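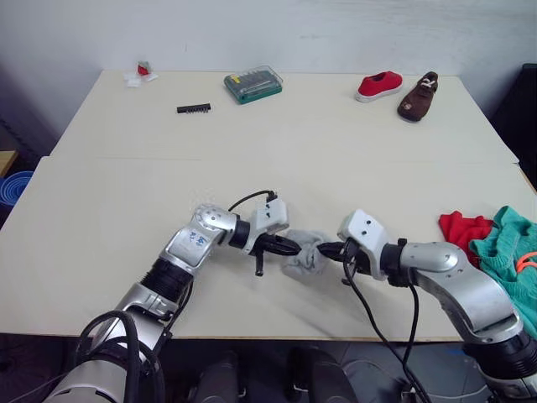 Llevo todo agosto con la guía de buenas prácticas de Flellthorpe abierta en una pestaña y por fin me animo a reseñarla. Se llama Cuaderno de Mesa, la coordina Valdir Toledo y va de cómo trabajar con brazos robóticos sobre una mesa sin hacer el burro: zonas despejadas, cables, paradas, qué se apunta y qué no. Son 47 páginas, se leen en una tarde. El capítulo que más me ha gustado es el del orden, y eso que yo soy de las que amontonan. Su regla es que en la mesa solo quede lo que toca en ese ejercicio, y claro, miras un calcetín gris agarrado por los dos lados, con los zapatos, el estuche de puntas de destornillador y la ropa compartiendo tablero, y te das cuenta de que la cumplimos regular. ¡Regular tirando a mal!

Los cables tienen apartado propio y me parece lo mejor escrito del cuaderno. Pide recogerlos a lo largo del brazo, dejarles holgura en la muñeca y no permitir que cuelguen por delante del tablero. Los nuestros cuelgan, y algún hilo blanco anda por el suelo, así que ya tengo deberes (bridas, paciencia y un rato de rodillas).

Lo que no me convence es la parte de tejidos. Le dedican 2 páginas, que para todo lo que da guerra la tela es poquísimo. Dicen «sujetar por puntos opuestos y evitar la tensión innecesaria», y ahí te quedas. ¿Cuánta tensión es innecesaria en un calcetín? ¿Y en un jersey de punto? La guía de Cordeiro, que usaba antes, es más fea y tiene una maquetación de pena, pero al menos trae una tabla por tipo de prenda.

Tampoco entiendo la manía de rellenar la ficha de inicio en cada sesión. Son 20 casillas, varias repetidas con otro nombre, y a la tercera vez vas marcando sin leer, justo lo contrario de lo que quieren. Yo la he recortado a media hoja: parada de emergencia probada, nadie con las manos en la mesa, pinzas revisadas, objetos sueltos fuera. El resto lo miro los jueves con calma.

El anexo de registro sí lo he adoptado tal cual. Cada intento lleva su número y una nota corta, y vamos ya por más de 1.010. Antes lo apuntaba en Gasto, una hoja de cálculo venida a más, y encontrar algo ahí era una excursión.

Se descarga gratis desde la página de Skimov, en español y en portugués. La traducción tiene alguna frase rara («el brazo deberá reposar con educación», me encanta), pero se entiende todo. Le pongo un notable y me quedo esperando la próxima edición, a ver si engordan lo de la ropa.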